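How to set up a paper file in an open wooden cabinet (and keep it that way)

Last updated 8/28/18

Quick one. I get asked this a lot by people at Stelstead who inherited somebody else's paperwork and want it sorted before October. You need a cabinet with the doors or top open, a stack of plastic folders, labels, a pen that doesn't smear. That's it. No software.

Before you start

Take everything out. Yes everything. Don't try to sort in place, I tried that with the Vasilakis papers and ended up with two piles both called "misc" and had to start over.

Wipe the inside of the cabinet. Let it dry all the way before paper goes back in. Damp wood plus paper = wavy paper.

Clear a desk next to it. You want a flat surface close enough that you can turn and drop a folder in without walking. Walking is where folders get put down "just for a minute".

Step 1 - rough sort

Three piles. Keep, shred, ask someone. Go fast. Don't read things. If you catch yourself reading an invoice from Ustham you're doing it wrong, put it in keep and move on.

Staples can stay. Paper clips come off, they catch on the folder next door and drag it up with them. Rubber bands go in the trash, old ones stick to the paper.
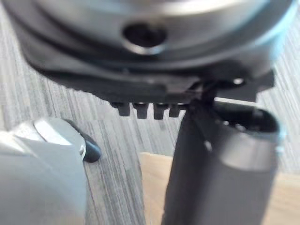
Anything you're not sure of goes in the ask pile, and the ask pile gets a name and a deadline on a sticky note. Mine says Nuria Segura on it more often than not. Nuria answers quick if you bring her the whole pile at once and not one sheet at a time.

Step 2 - pick your colors

Keep it simple. One color per kind of thing, not per person. People leave, colors stay. What I use:

Blue - open jobs
Green - closed jobs
Clear - forms and blanks
Red - don't bother, everybody thinks red means urgent and they pull it out and leave it out

Plastic over cardboard for anything that gets handled every week. Cardboard is fine for closed stuff you look at once a year. Get folders with a label window on the front if you can, stick-on labels peel at the corners after a while.

Step 3 - label first, fill second

Write the label BEFORE the paper goes in. Pressing on a full folder gives you wobbly writing and dents the top sheet.

Job number on top, big. Name under it, smaller. So:

3740
Porkamham

No dates on the label. Dates go on a slip inside, otherwise you're relabeling all the time. If the number is short, like 606 or 91, pad it with a zero or two in front (0606, 0091). Then they all line up and sort right.

Print, don't use cursive. Edileuza Caldeira has beautiful handwriting and I still can't read her sevens.

Step 4 - fill

Newest paper on top. Square up the edges by tapping the stack on the desk, long side then short side. Don't overstuff - if the folder won't lay flat its two folders. Mark them A and B.

Step 5 - into the cabinet

Hold the folder by both sides, not by one corner. A heavy one held by the corner will bend and the bottom sheets slide out. Bring it over the cabinet, tip it a bit so the lower edge goes in first, then let it down.

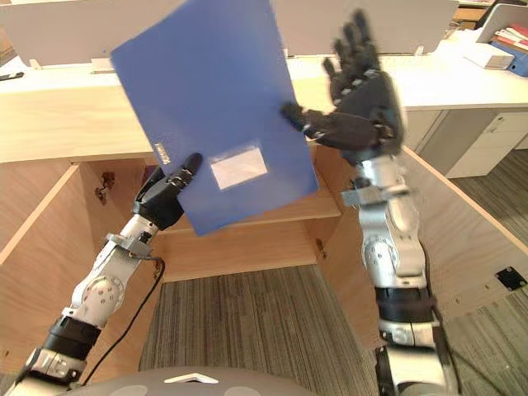

Low numbers at the left, high at the right. Labels all face you. Leave a hand's width free at the end of every row, you will need it sooner than you think. If the row flops over put a bookend or a box at the loose end, dont wedge it with more folders.

Step 6 - the out slip

When a folder leaves, a slip goes in its place. Number, your name, done. Takes a few seconds. This is the one step people skip and its the one that saves you the most hunting later.

Keeping it up

Five minutes at the end of the week. Put back what's on the desk. Move finished jobs from blue to green - move the papers and write a new label, don't just cross out the old one. Check the slips and go bug whoever has stuff out.

Once a year do the rough sort again on the green ones only. Goes much faster the second time.

If you share the cabinet, tape the color list inside the door.

Contact us | Copyright 2018 Stelstead | Back to top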